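Teaching by demonstration (robotics)

Teaching by demonstration, also teach-by-showing, programming by demonstration, sometimes just "demoing". A way of getting a robot to do a job by having a person do the job through the robot while everything is recorded. Joint angles, gripper opening, camera views, sometimes force. The recording is then played back as is, or used with many others to train a controller.

Two main branches. Hand guiding, where the person takes hold of the arm and moves it. Remote control (teleoperation), where the person moves something else and the arm follows.

Background

Hand guiding is the older one in factories. Paint spraying especially. A skilled painter dragged the arm, or a light dummy arm of the same shape, through one pass, and the machine repeated it. Worked fine as long as the part hung in the same spot every time. Remote control came out of work with hot or poisonous material, where the operator stood behind thick glass. For a long time nobody in that field cared much about keeping the motions, the point was to get the job done at a distance.

Keeping them became the point later, when learned controllers got good enough to make use of a few hundred messy examples. Cheap arms helped a lot.

Hand guiding

The arm is put in a soft mode, motors cancel out its own weight, person pushes it around. Good for:
Slow single-arm jobs
Contact work where the person wants to feel the part
Shops with no room for a second set of arms

Bad for two-arm jobs. One person can hold two arms, but then has no hand left for the grippers, so open and close ends up on a foot pedal or a button at the wrist. The other trouble is that the person's own hands and sleeves get into the camera views. A controller trained on those views may lean on them, and at run time they are gone. Common fix is to record the path by hand, then have the robot replay it with the person out of the way and save the video from the replay.

Remote control

Leader and follower. The operator holds a small arm with the same joints as the working one, joint angles get copied over. Simple math, no surprises near the limits of reach. Two leaders for two followers.

Handheld controllers. Only the hand position is tracked and the robot works out its own joints. Easier to set up, but the elbow can swing somewhere the operator did not expect. 

Gloves and camera tracking. Mostly for robot hands with many fingers.

Keyboard or 3D mouse. Slow. Still used for small corrections.

Delay matters more than most beginners think. Operators stop moving smoothly and start doing move-and-wait, which then shows up in the data as pauses, and the trained controller copies the pauses too. Lack of touch is the other complaint. Most low-cost rigs give no force back, so people squeeze too hard.

Typical session

A session is cut into episodes. One episode is one try at the task, from reset to done. Objects are put back in a new layout between episodes, usually by the same person who drives. Resetting often takes longer than the task itself.

Tabletop dish handling is a common practice task, for one arm or two. Plates, a rack, sometimes cups. Plates are harder than they look – low, wide, the rim has to be pinched from the side or tipped up first, and a gripper coming straight down on the flat part gets nothing. Plain colors are handy because the instruction can name the plate ("pick up the blue one") and the same motion gets tied to differnt words. With two arms facing each other across a table there is also the shared middle to think about. Either arm can reach it, so operators need a rule on which goes first, or the arms bump.

The Stostholm notes

A set of working notes by Renzo Lo Presti and Dionysis Moschos, passed around among small labs, gets cited a lot for house rules. Named for the site at Stostholm where the two did most of the recording. First version dated Jan 1, 2024, a longer one the following April. Covers 343 kept episodes by 3 operators on a two-arm table. Main points:

Throw out an episode if the operator had to stop and think, even if it ended well
Keep episodes with a fumble and a clean recovery
Change the layout every time, by a lot
Mark where each arm was parked at the start
Swap operators before they get tired, not after

The second rule is the disputed one. Lo Presti wanted recoveries in, on the grounds that a controller that never saw a slip has no idea what to do after one. Moschos thought they taught slipping. The longer version prints both views and leaves it there.

A later project at Chrysikopoulos used the same rules on a bigger scale, roughly 3,000 episodes over 11 tasks, and dropped the parking rule as too fussy. Forkholm, a supplier of leader arms, ships a short form of the rules with its kits. Nelix sells recording software that lets a reviewer tag recoveries seperately, which gets around the argument.

Quality problems

Operator style. Two people do the same job in two ways, both fine, and the average of the two is not. Left around the obstacle, right around the obstacle, straight into it.

Moved cameras. A bumped mount in the middle of a day can spoil everything after it. Some labs shoot a fixed reference view before each block.

Hidden cues. The driver can see things the robot's cameras can't, by leaning over. Rule in many labs: drive from the camera feed only. Tiring, and a lot of people cheat.

Cables. Loops at the wrist and elbow tug on the arm and block views. Slack is needed for full reach though, so it is always a compromise.

Related terms

Kinesthetic teaching – hand guiding, in academic papers.
Puppeteering – leader and follower, informal.
Bimanual – using two arms on one task.
Workcell – the table, arms, mounts and cameras taken together. For two-arm work, often one arm fixed at each side of a table, objects laid out between them, as with plates and a slatted rack.
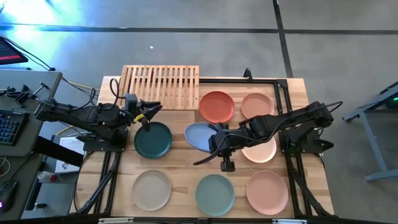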